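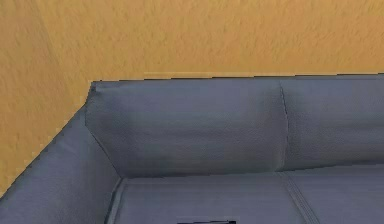 Ikechukwu Etim asked, halfway through the first review meeting at Zulthorpe, what exactly a robot was allowed to do to a sofa, and whether anyone had written it down.

Someone had written down a great deal. The draft house rules ran to 215 entries and covered staircases, kettles, sleeping dogs, sleeping owners and the correct distance to keep from a Christmas tree. Under "sofa" it said: see "furniture, soft". Under "furniture, soft" it said: treat with care. The meeting went on until lunch.

Chapter 9
Rules for Soft Places

Fig. 9.1 A grey sofa and an orange wall in simulation. The exercises in this chapter use scenes of this type.

9.1 What a rule is for

By now you have met rules that protect people from machines, and rules that protect machines from people. Most of the rules in this chapter protect something duller, namely the meaning of your own test results. If two teams both report that their robot can clear a sofa, a reader would like to know whether they mean the same thing by "clear", by "can" and, on a bad day, by "sofa".

The Setholm rule set, which we follow from here to the end of Part Two, was put together for tidying tasks in simulated homes. It has been revised often enough to have lost most of its charm and nearly all of its adjectives. "Treat with care" went in the first revision. What replaced it was a limit on pressing force, a limit on how far a cushion may be shifted from where it started, and a list of the parts of a sofa that count as being the sofa.

That list is worth a moment. A seat cushion is part of the sofa. So is an arm. The gap between two seat cushions, where remote controls go to retire, was argued over for most of June. One side held that a gap is an absence and cannot be part of anything. The other side had tried to get a remote control out of one. The rule now says that an object counts as on the sofa if the sofa is holding it up, wherever it has got to.

9.2 A good rule can be broken

The first test of a rule is whether you can imagine a robot failing it. Consider these, all taken from student work and printed with permission, if not with pride.

The robot shall behave sensibly near upholstery.
The robot shall avoid unnecessary contact.
The robot shall place objects nicely.

It would be hard to catch a robot breaking any of them. It would be just as hard to prove it had kept them. A robot that sits in the corner all afternoon has avoided unnecessary contact with distinction, and a supervisor in a generous mood might even call it sensible.

Compare the Setholm wording for placing an object on a seat:

The object shall be released only when its underside is supported. After release it shall stay on the seat for 10 seconds without being touched. The gripper shall be clear of the object before the count begins.

Nobody will read that aloud at a wedding. But give it to two strangers with the same recording and they should come back with the same answer, and that is the whole of its job. The last sentence was added after a team scored full marks with a gripper that had let go in spirit only.

9.3 Rules about the scene

It is tempting to think that a simulated room needs no rules, as it does what it is told. It does, and so it will repeat your mistakes with perfect obedience. A wall that is only painted on, and has no solid surface behind the paint, will let an elbow through without complaint. A cushion with the stiffness of a paving slab will make every placement look masterly. Results from such a room are quite genuine. They are just about a different room from the one your readers live in.

Setholm asks for four things before a scene may be used in scoring.

State which surfaces are solid and which are for show.
State how each soft part is modelled, including "as a hard block", if that is the truth.
Fix the starting position of every movable object, or give the range it is drawn from.
Save the viewpoint used for judging along with the run.

The fourth is the one people skip. Decha Wattanapong kept a list of disputed runs during the second revision, and the longest arguments on it concerned objects at the very bottom of the view, where one judge saw a success and another saw the top of something. The remedy is tedious and works well: when the judging view does not show the whole object at the end of the run, the run is marked "undecided" and judged again from a second view. It may not be marked as a pass on grounds of optimism.

Note that "undecided" is a proper result with its own column. Teams dislike the column. They have been known to fold it quietly into one of its neighbours, usually the one on the sunny side.

9.4 How many goes?

A single successful run shows that success is possible. So does a single winning lottery ticket. Setholm requires 100 runs for each task, all reported, including the one in which the software crashed and the one in which somebody's cousin was visiting. If a run must be thrown out, the reason has to appear on a list agreed before testing began. "It looked unlucky" has been proposed for the list every year and has yet to get on it.

You may also meet the Balogun variant, which keeps the same rules but lets the tester choose when to stop. We do not recommend it. A tester who can stop when pleased will, in our experience, be pleased fairly early.

9.5 Before you read on

Take a sheet of paper and write one rule for a robot picking up a small flat object from a seat cushion. Keep it under three lines. Then swap with a neighbour, and try to obey each other's rule to the letter while doing something plainly stupid. Dragging the object off the edge is a popular opening. So is lifting the cushion with it.

Mend the rule and swap again. Most pairs need several rounds, and the rule gets uglier in each. Keep all the versions, as Section 9.6 begins with the first and asks you to defend it.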